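Tips for Recording Household Chores With a Hand-Held Gripper

I've been recording chores for a learning system for a good while now, first at my own kitchen counter and lately in a shared room in Zirkarow with a bunch of other people doing the same thing. People keep asking me how to get clean takes without losing their whole Friday to it, so I've finally typed up my notes. They're all small things, but small things are what wreck a batch.

Start with the boring stuff

Charge everything the night before. Wipe the lens with a dry cloth before every session, and again after anything involving flour or oil (trust me on the oil). Check that your marker board is flat and tight on top of the gripper. Mine worked its way loose once and I recorded 19 takes with it rocking around before I noticed, and every single one had to go in the trash.

Tape down your cables, or at least give them a nice lazy loop by your forearm so they don't tug when you reach. If you feel a pull at the wrist, stop and fix it. You'll start reaching in a funny stiff way to make up for it, and then the system learns to reach in a funny stiff way too!

Picking your objects

Go for things you'd really have at home. Sponges, mugs, spice jars, a dish brush, spray bottles. I love spray bottles for this because they've got so many places to grab: the neck, the body, the trigger end. Pick one way of grabbing and stick with it for the whole batch, then do another batch the other way. Don't mix them up because you got bored. I did that all through June and the sorting afterwards was miserable.

If you're using water in a bottle, write the fill level on a sticky note and top it up between batches. A full bottle and an empty one handle very differently, and a fat-bottomed bottle that's nearly empty tips if you so much as look at it.
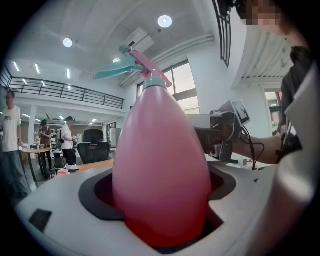 The approach matters more than the grab, at least in my experience. Come in slow and steady from a little way back, keep the fingers open until you're properly around the thing, then close. Beginners tend to snap at it like they're catching a fly. Count one-two in your head before you close and one-two again before you lift. It feels silly and it works great.

And start from a different spot each time! A bit left, a bit right, higher, lower. If all your takes start from the same place, you've really only got one take, over and over. I keep a strip of masking tape with pencil marks on it along the counter and just move down the marks.

Mess up on purpose (sometimes)

I set aside a few takes per batch where I miss a little, back off and try again. Label those separately, please. Our lead wants them kept, other groups throw them out, so ask first.

Real accidents are another story. If you drop something on the floor, finish the recording, mark it as a drop, and pick the thing up after. Don't dive for it with the gripper still running.

Rooms and light

Daylight is lovely but it moves. If you've got big windows, try to do a whole batch in one stretch, or leave the ceiling lights on all day so the change isn't so sharp. I get my best runs between ten and noon. Other people walking around in the background are fine by me – a home has people in it – but do ask them before you record, and make sure faces get blurred before anything is shared.

Keeping count

My goal for the kitchen set was 1000 good takes, and I passed it so long ago that the tally on my fridge now says 2977. I do them in batches of 18 and then I put the gripper down and stretch my hand. About 18 is where my thumb starts complaining, yours might be different.

File names: object first, then the grab, then the batch number. Put them in the folder the same day. I use a shared folder called Manninen (after the old project, it never got renamed) and a paper notebook as backup, and the notebook has saved me more than once.

Last thing, wash the fingertips of the gripper with warm soapy water and let them dry overnight. The rubbery ones get slick from dish soap residue, so rinse them twice.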